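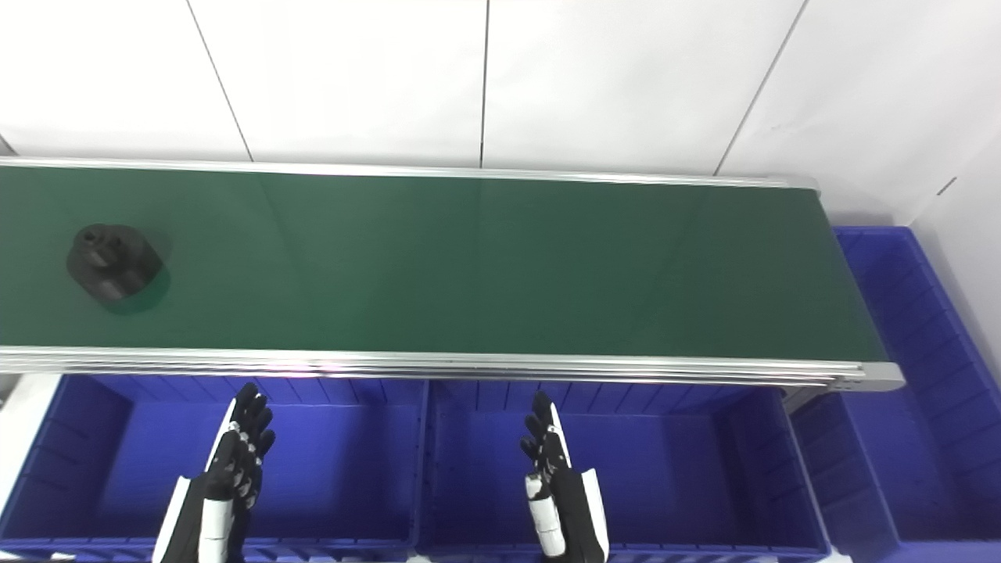
Morena Bianchini replied that magnesium did nothing for her blood sugar in three months, and she wanted to know who was paying for the claims. Same here. My fasting number was 100 in August and my sister-in-law swears by the Lumeo capsules. Does any of this work if you aren't low in magnesium to begin with? The label says 500 mg and "supports healthy glucose", whatever that means.

Omerović
"Supports" means they don't have to prove anything. Ask what the study was. The one people kept sending me had 176 people in it, nearly all of them low in magnesium at the start. Are you? Get the blood test first. And 500 is a lot from a pill, it gave me the runs. Check with your doctor, especially if your kidneys aren't great. 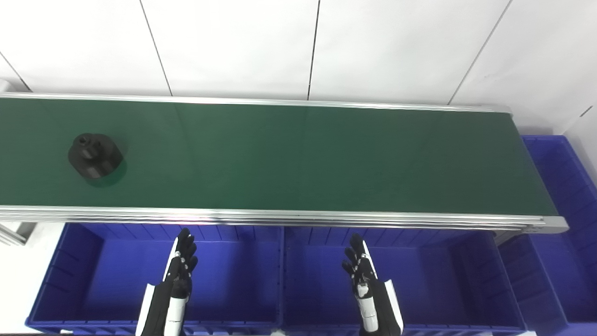
Green belt with a black part on it

Zerko
i take it at night and sleep better, dont know about sugar. pumpkin seeds are cheaper

Provska
One reading of 100 tells you very little. Ask for an A1c before you buy anything.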